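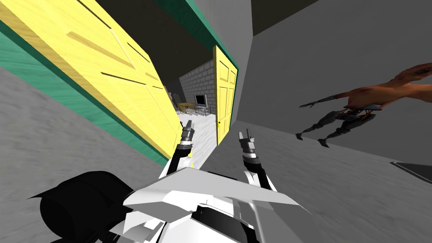 Progress report to the Plovico Foundation
Project: Good practice for testing mobile robots in doorways and shared passages
Prepared by: Padmavathi Arumugam, Program Lead
Oct 24, 2022

1. Summary

Work on the draft code of practice remains on schedule. The simulation stage has closed with 853 runs logged and reviewed, and the first full draft of the code has gone to our two industry partners, Citum and Trendereo, for comment. We are not seeking any change to the budget or to the end date.

2. Work completed this period

The simulation team, led by Nithin Nambiar, used a two-armed robot model with a two-fingered gripper on each arm. Runs covered the approach to a door, passage through it, and stopping when a person is nearby. Figures standing in for people were placed at set distances from the robot's path.

Each run was checked against the nine draft rules. Reviewers recorded 2,168 comments in total, most of them on wording. The rules changed most by this review are:

Rule 3 (Arms in a doorway). The earlier wording asked operators to keep the arms "close to the body". Reviewers read this in different ways. The rule now asks the operator to state the furthest reach of each arm before the test begins.

Rule 5 (Loss of balance or tilt). A robot that leans past its stated limit must stop all arm movement. The run is to be recorded as a stop, even where the robot recovers by itself.

Rule 8 (Faulty runs). Runs in which the simulator behaves in a way that could not happen in a real building must be kept, labelled and reported separately. Under the old wording they could be deleted. Anil Suvarna raised this point in the spring and the working group has now accepted it.

3. Matters outstanding

Citum has asked that Rule 6, on warning sounds, be made optional in quiet workplaces. The working group is divided — Poppy Cheetham will circulate two versions before the next meeting.

The Pinto record-keeping tool does not yet export stop events in the agreed format. Balakrishnan D'Souza is managing this with the supplier. Entries are being copied by hand in the meantime, and a second staff member checks each batch.

4. Next period

We plan 500 supervised runs on physical equipment at the Trendereo site, subject to approval of the site safety plan. The revised code will be sent to the Foundation together with a table of the comments received and our response to each.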